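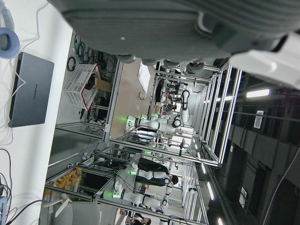 The gauge at Skenavbridge read 547 at six in the morning, and Heather Drummond wrote 547 in the book. The unit was millimeters above datum. The datum was a brass bolt set in the east pier, and the book did not say who had set it.

At noon she read it again. 772.

She cleaned the glass with her sleeve and took a second reading, which agreed with the first. The river had not risen. The mud line on the pier was where it had been on Thursday, and the ducks were standing on the same gravel bar.

She telephoned Trandmont. Chin-lung Kan picked up on the fourth ring.

"Either the water went up 225 or the bolt went down 225," he said. "Is the bridge level?"

She set the spirit level on the parapet. The bubble moved left and stayed there.

"No."

"Which way?"

"East."

He asked her to close the road. There were 2 barriers in the shed and 4 lamps, one without a battery. She carried the first barrier to the west end and stood it across both lanes. A bread van from Ellalel pulled up, and the driver rolled down his window and asked how long it would be. She told him she took readings every six hours.

He turned around in the gateway of the Chung farm, which took him three attempts.

The second barrier belonged at the east end. The only way there with the barrier was over the bridge. Heather opened the book, ruled a line under the noon entry, and wrote "datum in doubt" in the remarks column. Then she picked up the barrier and started across, keeping to the upstream side.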